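Open Day at the Zutbridge Sorting Hall: Gallery

Nandstead opened its Zutbridge hall to visitors in November. The cell on show handles mixed household packaging: bottles, film, bags and whatever else arrives with them. Arturo Lombardi ran the morning demonstration and Marisa Ferri the afternoon one. Both used the same program, Korna 2, with the grip force left at its default setting.

Material for the day came from a regular collection round and had not been pre-sorted. A batch weighed 22 kg, and the cell worked through up to 178 picks before the table was cleared and refilled. Film and bags were taken first. They cover other items, and the bottle classifier performs poorly on anything it sees through a layer of plastic.
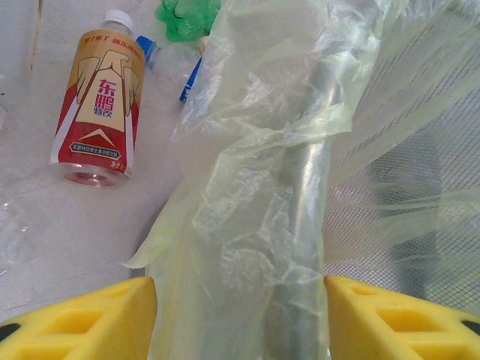 Thin film remains the hardest class. It has no stable outline, it creases differently each time it is touched, and a pick point chosen on a fold can turn out to belong to a second bag underneath. The current planner looks for gathered material between the fingers and closes there — flat areas are left for a later pass. Ermanno Negri, who wrote that part, took most of the questions at the rail.

Beverage bottles are a simpler case. Labels vary a good deal, including imported ones such as the 东鹏特饮 bottle in the demonstration material, but the classifier does not read the print. It works from shape and surface. Caps are left on, and separating them is a downstream job.

Several visitors asked about training data. The bottle and film classes were built on 2788 labeled picks, recorded on the Serra line before the cell was moved to Zutbridge. Failed picks are kept in the set and labeled the same way as the good ones.

Cycle times were not posted on the day. Morena Pellegrini has the log and will send it on request — please state whether you want the morning run, the afternoon run or both.

Slides from the noon talk are available at the front desk in Zutbridge.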